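Sorting out the hall cupboard, second part

I left off last time with everything from the hall cupboard piled on the dining table and no plan for putting it back. The cupboard is 30 inches wide and deeper than it needs to be, so for years things went in at the front and pushed the older things to the back. I found three rolls of packing tape back there, all started, and a bag of curtain hooks from the apartment we had before Jurville.

The first thing I did was throw out what was broken or dried up. That took most of Sunday morning. Markers were the worst. I tried every one on the back of an envelope and kept the ones that made a line. Batteries went in a bag by the door to go to the drop-off at the library, and they are still in the bag by the door.

After that I sorted by what we use and how often. Scissors, tape and pens come out every day. Light bulbs come out a few times a year. The picture hooks, spare keys and felt pads come out when something goes wrong. I had been storing all of it in the same two shoeboxes, and one of the shoeboxes had lost a side.

For the everyday things I wanted containers without lids. I have tried lids. The lid comes off, gets put on top of the refrigerator, and stays there. So now it is open tops for anything we reach for without thinking, and dark gray ones in particular, as pale plastic shows every pen mark and I don't care to scrub it.
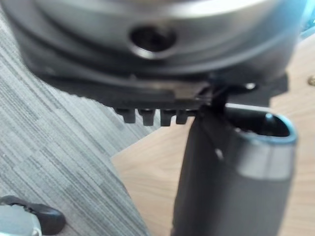 Do open containers get dusty inside?
They do, mostly at the bottom, where you don't look. I tip mine out over the trash every month or two and wipe the inside with a damp cloth wrapped around a wooden spoon. Things you use every day don't stay put long enough to get dusty themselves.

I bought the first few at De Bruijn, the hardware store near the bus station. They keep the storage things at the back next to the paint, and the selection changes a lot. The line I like is called Staketti. They come in several heights and the short ones fit inside the tall ones when you are not using them. I have no strong feelings about the brand. They were on the shelf in the color I wanted and they stand up straight.

Height matters more than I expected. My first try was all tall ones, and the pencils sank out of sight. You had to turn the thing over to get a pencil stub out, and then everything else came out with it. Now the rule is that whatever goes in should stick up above the rim by at least a thumb's width. Long things go in tall ones: the rulers, the big scissors, the knitting needles I don't use but am not ready to give away. Short things go in short ones. Stubs go in the trash.

Weight is the other thing. A tall plastic container with two pairs of heavy scissors leaning the same way will fall over. I put a handful of flat pebbles in the bottom of mine. I used 200 grams of them, which I weighed on the kitchen scale after the first handful turned out to be too little. Washers would work too, and you could put a circle of felt over them so the points of the scissors don't knock.

The shelf unit inside the cupboard is the Cikholm, the narrow one, with the shelves you can move up and down. I had it in the bathroom before this. Two of the pegs were missing and I made do with dowel cut short. It has held so far. I put the lowest shelf high enough that the vacuum fits under it standing up, then set the next one at the height where I can see into the containers without a step stool. Anything above eye level has to be something I can recognize from below, so that is where the light bulbs went, in their boxes.

I moved some of it around more than once. The tape was on the left to start with and I kept reaching for it on the right. After a week I gave in and moved it.

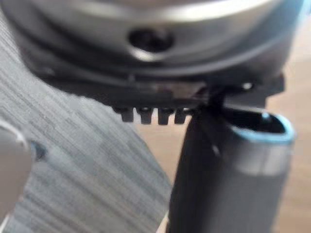 Finding things again is the whole reason I started on this cupboard, and the color of the containers turned out to be part of it. The back wall in there was brown when we moved in, and a dark container on a dark shelf against a brown wall is hard to see in February with one bulb. I painted the back wall off-white with what was left from the bedroom. A dark body with something lighter behind it, as it is there, is easy to pick out. The opening at the top is still hard to see down into, though. I keep a small flashlight on a nail inside the door for that.

I don't label the open ones. You can see what sticks out of them. The boxes are labeled, in pencil on masking tape, and I write the label on the short end that faces out. I once labeled the lids, and then stacked the boxes.

Someone asked in the comments last time what all this cost. The containers and one can of primer came to 317 crowns. The shelf we had already, and the paint too. I also had over 1614 screws, going by what is printed on the packs, and none of them the right length for the hook I wanted to put up, so I bought a pack of screws as well.

Still to do are the two drawers under the coats. One of them has gloves in it and the other one has everything else. I want to pull them both out before the end of the month and check the runners, because the left drawer has started catching. I still need to measure the inside as well, to see if the short containers will fit in there with the drawer closed.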